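Lecture 3 – Showing the task by hand
Course notes, Gornport, Sep 2, 2018

In the Valler exercise you hold the gripper yourself and sort snacks. Close the fingers slowly and keep the packet upright.
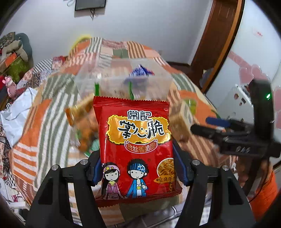 Fig. 1. Red noodle snack packet between the two blue pads.

Each group must record 150 demonstrations. Start every one from above the quilt – the learner needs to see the goods before the fingers close. Flat packages are more difficult than standing ones.

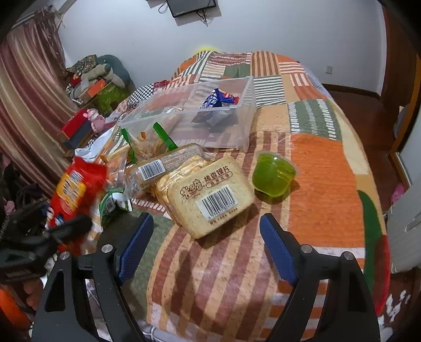 How many failed grasps should we keep?
Keep all of them, but mark them in the log.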